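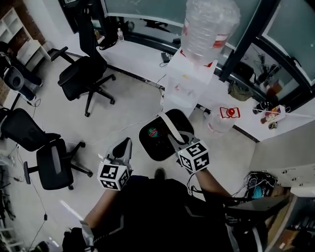

Photo: Ruan Makhubela

Lotthorpe Office Equipment Forum > Printers and copiers > Scanning and network

Scan to folder stopped after router change (Prasto multifunction)

jaltent_desk
Hello all. I hope this is the correct section. We have in our office a Prasto colour multifunction, the big one with the document feeder and two paper drawers. It is maybe not new but it always worked well. In June our internet provider changed the router, and from that day the scan to folder does not work any more. Printing is fine from all computers. Copying is fine. Only when I choose the folder on the panel and press start, it reads all the pages, waits, and then prints a small report with the words "Connection error, check destination".

What I tried already:
Switched the machine off and on.
Made the shared folder again with the same name.
Typed the password again on the panel, very slowly.

The folder is on a Windows computer at the reception. I am the one in the office who "knows computers", but please understand this is not my profession. Thank you in advance for your patience.

tonerhands
What is the destination set to in the address book? Computer name or IP address? If it is an IP, the new router has probably given the reception PC a different one.

jaltent_desk
Thank you for the quick reply. I have looked, and it is an IP address. It starts with 192.168.0 and the computer has now 192.168.1. So it is different in the third number. I did not notice this before.

tonerhands
There's your problem then. Change it in the address book to the new one and try again. And then reserve that address in the router so it doesn't move on you.

Wickers
I would not use an IP at all. Put the computer name in. Then it doesn't matter what the router does.

tonerhands
It matters plenty if the printer can't resolve the name. Half of these machines have the DNS field still pointing at the old router, and then you get exactly the same error report and no clue why.

Wickers
So correct the DNS field. It takes a minute. I look after 18 of these in different buildings and every one uses names.

tonerhands
And I bet you have a proper server in each of those buildings. This is one PC on a reception desk with a provider's router.

Wickers
Some do, some don't. Agree to differ.

jaltent_desk
Please do not quarrel because of my scanner. I changed the IP to the new one and the message is now another one: "Login failed". I think this is progress? The user name and password are the same which I use to enter the computer in the morning.

marrow_and_son
Is it a four digit PIN you type in the morning? The PIN is only for signing in at that computer. The printer needs the real account password.

jaltent_desk
Yes, it is a PIN. I am a little ashamed now. The real password was made by a colleague who has left us, so I must ask.

marrow_and_son
Don't be, it catches everyone. Better still, make a separate local user on that PC only for scanning, give it a long password, and share the folder with that user and no one else. When somebody changes their own password later, the scans carry on.

Wickers
Second this. And please nobody tell them to switch on SMB1.

oldferric
I was going to say switch on SMB1. It's what our dealer did on our Ndlovu and it worked straight away.

Wickers
It works and it is a bad idea. It's an old protocol with known holes, and that is why Windows leaves it off. Check for a firmware update first. Many machines learned SMB2 later in life.

oldferric
We are a small place with 8 people, I don't think anyone is coming for our delivery notes.

tonerhands
For once I'm with Wickers. Leave it off.

jaltent_desk
Good afternoon everybody. I want to write what happened, in case another person has the same trouble.

I made a new local user with the name scan. I gave this user permission to read and to write, in both places, because there is one tab called Sharing and another tab called Security and I had done only the first. In the address book of the Prasto I wrote the IP, then the folder, then the new user. The first test was a document of 20 pages and it arrived complete. I did not touch SMB1. The reservation in the router I did also, on Sunday when the office was closed.

One question remains. The files are very big. A letter of one page at 400 dpi in colour makes the mailbox of our customer complain.

tonerhands
400 is far too much for letters. Use 200 or 300, and greyscale unless you need the colour. Save it as a shortcut button so people stop choosing for themselves.

Wickers
Also look for "compact PDF" in the file type menu. I'd stay at 300 if you want searchable text.

jaltent_desk
I have set 300 and compact PDF and the letter is now accepted. Many thanks to all of you, also to the ones who did not agree. How can I mark the thread as solved? I do not find the button.

marrow_and_son
Edit your first post, it's in the drop-down next to the title.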